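Home Organization 101
Handout 4: Small Things and Where They Sleep
Usivwood Adult Evening Program, revised 12/8/24

Hi again, everybody. These are my notes from the small-things session, cleaned up a little because my handwriting on the board got worse as the evening went on. If you missed it, you can do the whole thing at home with these pages and a box.

Before you read on, go find your smallest mess. I mean the stuff that never made it into a drawer: watches, bracelets, rings, a strand of beads, the earring that lost its partner back in June. Mine used to live on the bathroom shelf, and every morning I'd knock something into the sink. I put up with that for years!

What counts as a small thing

For this course, a small thing is anything you wear or carry that fits in your closed hand. Keys count. Phones don't (we did chargers and cords in Handout 2, so go back to that one if you need it). Coins are their own headache and I'm leaving them for later.

People always ask me about sentimental items. My answer is that they go through the same sort as everything else, but you're allowed to be slow with them. If you pick up your grandmother's bracelet and need to sit down for a minute, sit down.

The bed method

I teach this on a bed, and I get teased for it, but hear me out. A made bed is the biggest clear surface most of us own, it's soft, and a dropped ring doesn't roll under the fridge. It also puts a deadline on you. You want to sleep tonight, so you finish.

Pull the quilt down to the far end and fold it, then lay a plain blanket across the part where you'll be working. Plain matters more than you'd think. I once lost a stud earring in a flowered bedspread for most of an afternoon, and it was right in front of me the whole time.

Next comes the box. Please don't buy one yet. The Firkari trays in the supply list are nice, and I own a couple, but you don't know what size you need until you've seen your things together. A low cardboard box is perfect for now, and a ragged edge won't hurt anything. You want walls low enough that you can see every piece from where you're sitting, with enough floor that a bracelet can lie in its own loop and the long beads can stretch out a bit, even hang over the side if they feel like it. A watch can go against the back wall with its strap curled up.

And bring a snack. I'm serious about this. Sorting takes longer than you plan, and the minute you walk to the kitchen you'll start wiping the counter and it's all over. A standing pouch is best, the kind you can prop up on the blanket. 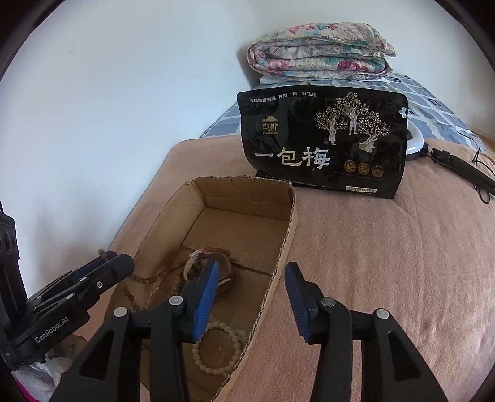

Sorting what's in the box

Give yourself 12 minutes with a timer. Take one piece at a time, and ask when you last wore it. Don't ask whether you like it — you'll say yes to everything, I certainly do.

Daily pieces stay in the box, toward the front. Pieces for dressing up go to the back. Anything broken goes onto the blanket on your left, and anything you'd like to pass along goes on your right. If you're left-handed, swap them, it really makes no difference.

A word on strands. Long beads tangle with everything, and the worst offender is a fine chain, so keep those two apart from the start. Wooden beads shouldn't get stored damp, so if you wear yours in the heat, wipe them with a dry cloth and leave them out overnight. Elastic bracelets should lie flat in a loop. Hanging them on a hook stretches the cord, and I learned that one by picking beads out of a heating vent.

Leather watch straps like air. Don't seal them in a plastic bag, and don't fold them sharply the same way every night or they'll crack at the crease.

Picking the permanent home

Live with the cardboard box for a week. Put it where you take your watch off, which may not be where you think you take your watch off! Mine turned up on the kitchen windowsill, so that's where the tray went.

After the week, measure. Write down the length and width of the space your things really used, then look at trays. The Parri inserts fit a standard dresser drawer, and the Drutgate ones are deeper and better for chunky cuffs. Felt lining is nice but it grabs lint.

For next time

Bring your measurements, plus one broken piece you'd like to fix. I'll have small pliers and jump rings on the front table. If your box is still the cardboard one, bring that too, and put your name on the bottom so it goes home with the right person.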